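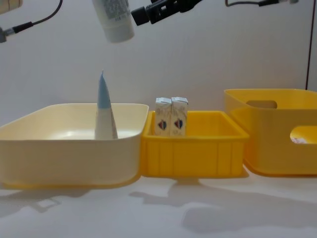 About Flaltgate

Flaltgate is a nonprofit research office that tracks how advocacy groups are classified by other advocacy groups, by government bodies and by the press. Our subject is the label itself: who applied it, on what date, under what written definition, and whether it was later changed or withdrawn. The groups in our files include churches, family policy organizations, civil rights organizations, secular associations and immigrant aid groups.

We are registered as a public charity and have our office in Pasent. We do not endorse candidates, file lawsuits or take positions on pending bills.

What we publish

The Mikura File is our main product. It is a searchable table of published classifications, with one row per label per group. Each row gives the exact wording used, the document it came from, the page number, and the date we retrieved it. Where the source has been edited after publication, both versions are kept and the row is marked "revised." Where a label has been removed without notice, the row stays in the table and is marked "withdrawn, no statement."

The Hägglund Scale is a scoring method for the definitions behind the labels. A definition is scored from 0 to 100 using 34 test questions. The questions cover whether the terms are defined in writing, whether belief and conduct are treated separately, whether a listed group can appeal, and whether the evidence is cited in a form that a reader can check. A score of 70 or higher is reported as "documented." Lower scores are reported as a number only, with no grade attached.

The scale says nothing about whether a label is deserved. A group may be listed under a well-documented definition and still object to it, and a group may be listed under a poor one and fit it exactly. Readers who quote our scores are asked to quote this paragraph or link to it.

How entries are made

Two researchers read each source separately and fill out the same form. If their forms differ on any field, a third researcher reads the source and the difference is logged. The log is open to the public on request. Sources behind a paywall are accepted if we can keep a full copy. Social media posts are accepted only from an organization's own account. Unsigned reports are accepted if the publisher stands behind them by name.

Entries are reviewed each January. Scores carry the version number of the scale used at the time and are not recalculated when the scale changes.

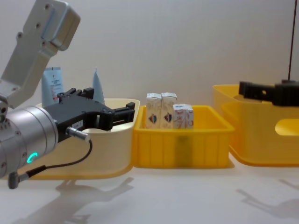

Gripper at the end of a silver arm, with a pale plastic bin behind it.

Corrections

Any listed group, and any publisher of a list, may ask for a correction. Requests should name the row number and the field in dispute, and should attach the page or record relied on. We reply within five business days. Requests that dispute the label itself are forwarded to the body that applied it, and the fact that we forwarded them is noted in the row.

Funding

We accept donations from individuals and grants from private foundations. We do not accept money from any organization that has a row in the Mikura File, or from any organization that publishes a list we score. Grants are posted with the grant agreement. Donors have no access to entries before publication.

Use of our data

The table may be copied and reused with credit to Flaltgate and the date of download. Printed copies can be ordered by mail from the Pasent office.

Page last revised 10/7/21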